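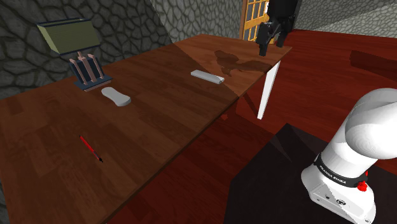 Ticket 1279 - Catalog export drops the last rows
Product: Prukico inventory, desktop client
Opened by: Beril Saraç, Sillatar
Assigned to: Reto Leitner, Gelov support
Status: Closed

Our nightly export to the web shop stops before the end of the catalog. We have 1300 items in Prukico and the CSV file has fewer lines every time. The job log says "completed" and gives no error. Most of what goes missing is in the home section, small kitchen and table goods, the kind of thing where one listing is a long reddish-brown table with white legs and the next is a rack with upright slats. The items are fine in the client. I can open, edit and print them. They are only missing from the file.

Reto Leitner:
Thanks for the report. Please send the client version, the export profile (Settings, Export, Save Profile) and the last line of a short file. Also let me know if the file always stops at the same item.

Beril Saraç:
Profile attached. Client is the June release. The file does not always stop at the same item. It depends on the sort order. Sorted by item number I get 1279 rows. Sorted by name I get fewer. The last line is complete, with the price and the closing quote.

Reto Leitner:
A complete last line rules out a full disk or a dropped connection. I loaded your profile here with our test catalog and got every row, so it is something in the data. Two things to try:

1. Turn off "Include long description" and run the export again.
2. If the file is then complete, turn it back on and set the batch size to 300.

Beril Saraç:
Step 1 gave me all 1300 rows. Step 2 did not help, same cutoff as before. Going back to the default batch size made no difference either.

Reto Leitner:
Then it is a character in one of the descriptions. Were any of them pasted in from a supplier file?

Beril Saraç:
Yes. 82 descriptions came from a Semeniuk spreadsheet. I pasted them straight into the long description field.

Reto Leitner:
That fits. Some spreadsheets carry a hidden end-of-file character (hex 1A) in the cell text. The client ignores it, but the export writer stops there and reports success - it should report an error, and I have filed that as a separate bug. To clean the data:

Back up the catalog first.
Go to Tools, Clean Text Fields.
Select Long Description and check "Remove control characters".
Run it, then rebuild the index.

Beril Saraç:
Ran it on 26 Sep 2021. The tool changed four records, all from the Semeniuk batch. The export now has every row in both sort orders. The shop import went through too. Please leave the ticket open until after tonight's scheduled job.

Reto Leitner:
Will do.

Beril Saraç:
Scheduled job ran, 1300 rows. You can close this.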